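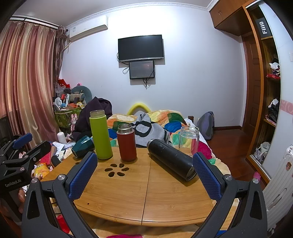
4. Working With Drinkware on a Small Table

This section covers recording sessions done in a home with the hand-held grippers, using bottles, cups, and jars as the objects. Read Section 3 (Checking the Grippers) first. The rules come from the Pimivura Home Session Practice, revised May 25, 2026, and apply to all operators working under the Estrella task list.

4.1 Before you start

1. Put the table where you can stand or sit close to it and reach every object without leaning. A folding table is fine if the legs are fully open and locked.

2. Press down on the edge of the tabletop with your palm. If it tips or the legs shift, move it to a flatter part of the floor.

3. Empty all containers. Water left in a bottle will end up on the table, the grippers, or both.

4. Take off loose caps and lids and put them away from the table, unless the task card says the cap is part of the task.

5. Check glass for chips and cracks. Do not use a damaged jar, even for a single take.

6. Wipe the gripper pads with a dry cloth. Look for tears or lifting at the corners.

7. Check that the screws on both fingers are snug. Do not overtighten them.

CAUTION: Keep fingers, sleeves, and jewelry away from the jaws while they close. The second operator must not reach across the table during a take.

Note: The room does not have to be tidied for the session. Household items may stay where they are if they are not in the walking path. Remove or cover papers that show names, addresses, or account numbers.

4.2 Placing the objects

1. Place the objects according to the task card. Task 303 calls for a mix of standing and lying containers.

2. Lay round bottles so that they cannot roll straight off the near edge. If a bottle will not stay put, turn it until it does, or swap it for another one from the list.

3. Keep glass toward the back of the table, behind the metal containers.

4. Leave enough room around each object for both fingers to pass. Objects that touch each other are allowed only on cards marked "Crowded."

5. Do not change the layout between the two operators' turns. If something gets bumped, reset the whole table and start a new take.

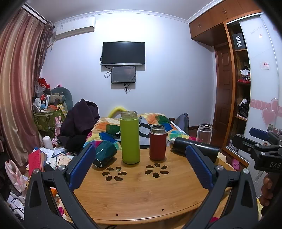

Figure 4-2. Gripper at a metal bottle lying on its side, with the green bottle and red thermos standing.

4.3 Gripping

1. Open the jaws fully before you move in over the table.

2. Come in slowly and bring both pads to the object at the same height. Grip with the pads only. The hard part of the fingers will scratch painted metal and can crack glass.

3. Close until the object is held, then stop. More pressure wears the pads and does not improve the hold.

4. Lift straight up. Keep the lift under 200 mm for glass and ceramic.

5. Lower the object until it rests on the table before you open the jaws. Never drop it, even from a small height.

6. If the object slips, let it go. Do not try to catch it with the gripper or with your free hand.

CAUTION: When two grippers are used at one table, only one may be moving over the tabletop at a time. The other operator holds still at the side until the first says "clear."

Note: Tabletops with cutouts can catch the tip of a finger. Keep the tips above the surface when you cross a cutout, and set narrow objects down on a solid part of the top.

4.4 Stopping and resting

1. Stop after 52 takes, or sooner if your wrist or forearm is tired. Rest before starting the next card.

2. Stop at once if a child or pet comes into the room, if anything breaks, or if the householder asks you to.

3. If glass breaks, end the session at that table. Sweep up, wipe the tabletop, and check the pads for splinters before the grippers go back in their case.

4. Write broken or dropped objects in the Nanow session log, with the take number. Send the log to the Vurkomville office the same day.

For pad replacement, see Section 6.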